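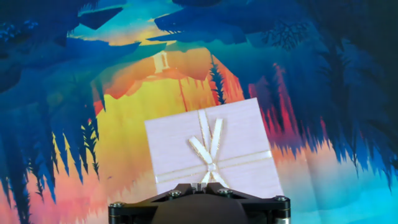
Gift box, cream ribbon with gold edging.

Gindolum review: a tile puzzle game with a good engine and a poor hint system
Reviewed by Jarrah Tawhiri
Version tested: Windows download, full version
Score: 4 out of 5

Gindolum is a picture-logic game of the fill-the-grid type, published by Mirkalen. Number clues run along the top and left side of each grid. The player works out which cells are filled and which are blank, and a finished grid turns into a small color picture. Anyone who has played one of these before will be able to skip the tutorial, and the tutorial can be skipped, which was not the case in the publisher's last one.

The full version has 126 puzzles. They are split across 9 chapters of 14 puzzles each. Grid sizes start at five by five and go up to thirty by thirty. There is no timer in the standard mode. A timed mode can be turned on per chapter, and it keeps its own separate record, so playing timed does not overwrite an untimed result.

I finished all of it in untimed mode and went back to four chapters with the timer on.

Puzzle quality

Every grid I played can be solved by logic alone. I kept a note of any point where I had to guess, and on checking each one later I found a line I had missed. Puzzle 10 in the sixth chapter is the closest to a bad one. It needs a two-line comparison that is not taught anywhere, and until that comparison is made the grid is stuck with most of the lower half open. It does solve.

Difficulty does not rise evenly. Chapters one and two are very easy. Chapter three jumps to twenty by twenty with almost no warning. Chapter four drops back to fifteen by fifteen and is easier than three. I suspect the order was set by picture theme and the sizes were left where they fell. Players who give up in chapter three should open chapter four, since chapters are unlocked by total stars and not by finishing the one before.

The pictures themselves are acceptable. At the small sizes they are hard to recognize, as is normal for a five by five grid. From fifteen by fifteen up they are readable, and the color fill at the end is clean. The theme of each chapter is given by its title screen and by a short piece of story text from a character called Hatach, who runs a traveling market. The story text can be clicked through. I read it in the first two chapters.

Stars and scoring

Each puzzle gives up to three stars. One is for finishing, one for finishing with no more than two errors, and one for finishing with no errors and no hints. An error is counted when a cell is filled that should be blank. Marking a cell with an X that should be filled is not counted. This is a sensible rule and I wish it were written down. I had to test it on the first chapter by making mistakes on purpose.

Errors are corrected at once in standard mode. The wrong cell flashes and is replaced with an X. Some players dislike this because a wrong guess still gives information. There is a strict mode in the options that turns correction off and only checks the grid when it is full. In strict mode the second star cannot be earned by making two errors, because the grid will not complete with any error in it. So the result is always three stars or nothing, unless a hint is used. The star screen still shows the two-error rule in this mode, and it should not.

A puzzle can be replayed any number of times. The best result is kept. Replaying for a lower result does not remove stars.

Controls

Left button fills, right button marks. Holding either button and dragging locks to the row or column of the first move. The lock is the best thing in the interface. On the thirty by thirty grids the cells are small, and without the lock a slightly slanted drag would cost an error every few minutes. The lock can be turned off, and I can't think of why anyone would.

Drag also stops at cells that are already marked. It will not overwrite a fill with an X or the reverse. To clear a cell the same button has to be clicked on it again.

The keyboard works too. Arrow keys move, Z fills and X marks. Keys can't be changed. Holding an arrow with Z down fills a run, but the repeat rate is slow and is not tied to the system setting. I used the mouse after chapter one.

A running count appears next to the cursor while dragging. It shows the length of the current run, and on long lines it saves a lot of counting by eye. It does not include filled cells already next to the run. If three cells are filled and the drag adds four more beside them, the counter says four.

Clue numbers gray out when their run is complete. This works from both ends of a line and works properly in the middle only when the run is closed off by an X at each side. In the McKinnon engine, which this game uses and credits on its start screen, earlier games grayed out a number as soon as the right count of cells existed anywhere in the line. That gave away answers. The change is an improvement.

Hints

The hint system is the main reason this is not a five.

There are two hint types. The first shows one correct cell. The second is meant to point to a line where progress can be made. In practice the second one picks the line with the most open cells, whether or not anything can be worked out there. I tested it on nine puzzles in chapter five. On more than half of them it pointed me to a line with nothing to find, while a short line elsewhere could be finished from its clues. A hint that costs a star should be right.

Hints recharge on a timer that runs only while a puzzle is open. Leaving to the menu stops it. Closing the game resets it to empty. I would have preferred a fixed number per puzzle.

There is no undo. With correction on, it is rarely missed. In strict mode it is needed badly. A wrong assumption in strict mode can spread over thirty or forty cells before it shows itself, and the only way back is to clear them by hand or restart the puzzle.

Display and sound

The game runs full screen or in a window. The window can be resized but keeps its shape, with bars at the sides on a wide monitor. Text size does not change apart from the window. On a small laptop screen the clue numbers for the largest grids are hard to read, particularly 6 and 8. There is a high contrast setting that thickens the numbers, and I left it on throughout.

Five grid themes are offered. Two of them use a textured background that makes the X marks hard to see. The plain gray one is the most useful.

The music is one track per chapter and each is short. Music and effects have separate volume sliders. The fill sound can't be turned off apart from the other effects.

Stability

I had one crash, on switching from full screen to window during the end-of-puzzle animation. The puzzle was recorded as finished. Progress inside a puzzle is saved on exit, including the error count, and I checked this by closing the game from the task manager in the middle of a large grid. Only the last few cells were lost.

Three player profiles are supported. Profiles keep their own settings as well as their own progress.

Comparison

Players who have the publisher's earlier logic games will find the same menus with better dragging. The number of puzzles is similar. There is no puzzle editor and no random generator, so once the chapters are complete the only reason to return is missing stars or the timed records.

Summary of points

For: no guessing needed, good drag lock, chapters open by stars, timed and untimed results kept apart, sensible error rule.
Against: line hint is unreliable, no undo, uneven order of difficulty, fixed keys, small numbers on large grids.

Player comments

Rated 5 out of 5 by Simone Pimentel
Long enough to last me through most of December. I play untimed with correction on and got three stars on everything except four puzzles in chapter eight. I agree about chapter three. I skipped it and came back.

Rated 3 out of 5 by Nektarios Sarantis
Strict mode without undo is not a finished feature. The puzzles are fine. I restarted the last grid in chapter seven three times and then turned correction back on.

Rated 4 out of 5 by Valentina Leiva
The run counter should include the cells it joins on to. Other than that the controls are the best I have used in this type of game. Does anyone know if the trial version progress carries over? Mine did not, but I installed the full game to a different folder.

Rated 4 out of 5 by Lertchai Yimyam
Valentina, it carries over if the profile name is the same and the trial is still installed when you first start the full version. I had to put the trial back on to get mine. The hints are as described in the review. I stopped using the second one after the first chapter.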